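Housewares fair, quick notes before I forget it all

Got in at 9 am, feet gone by noon. October, so of course the heating in hall 2 was on full blast. Coat over arm the whole day. 927 exhibitors according to the floor map, and I had one day and a bad sandwich. So this is table stuff only - plates, cloths, small kitchen things. No cookware this year, sorry.

Jarness first, right by the entrance. Enamel mugs, same shapes as last year, new colors. Mustard is nice. The gray is not. They have a kids set coming in spring with a deeper bowl, which people have been asking me for since forever. Minimum order still too high for a small shop like ours. Asked, got a shrug and a catalog.

Then a long walk to Gentile for linens. Really good napkins, heavy, hemmed properly. They do 384 colors if you count the special orders and I didn't see a bad one in the sample books. Price went up again though. Took swatches of the rust and the two blues. Have already lost one of the blues.

Skulletti - the name makes everyone think Halloween but it's salt mills. Tall ones, squat ones, one shaped like an egg. Bought 3 at show price for the shop. The squat one grinds best, the egg is a pain to refil.

Lunch. See above re sandwich.

Afternoon was Brameo, who do breakfast tables and wanted to talk about plastic cloths vs fabric. I went in a snob and came out less of one. The light green grid is the one I'd order: thin white lines, big enough squares to look fresh, doesn't fight with what you put on it. Pale blue plate goes well with it, better than white would. The white toaster has soft corners and a matte finish, good change from all the chrome. Fruit looks fake to me but the red and orange wake the whole thing up and I'm stealing that for our window.

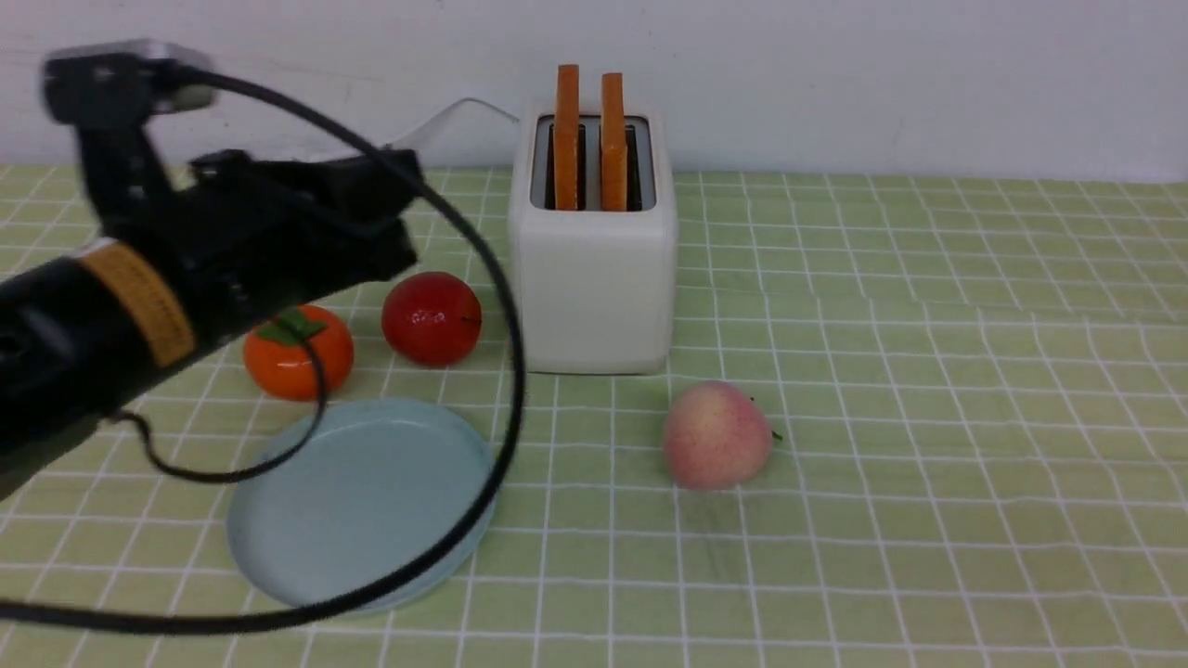 Brameo, hall 2: green grid cloth, light blue plate, white toaster at the back.

Asked about the cloth by the yard. Yes, but only from thier warehouse, and shipping is on you. Will email.

Missed the glass people completely, they were packing up by 4. Next year I start at that end. Parking was a rip-off, take the train. Swatches are in the back room if anyone wants a look - please put them back in the envelope.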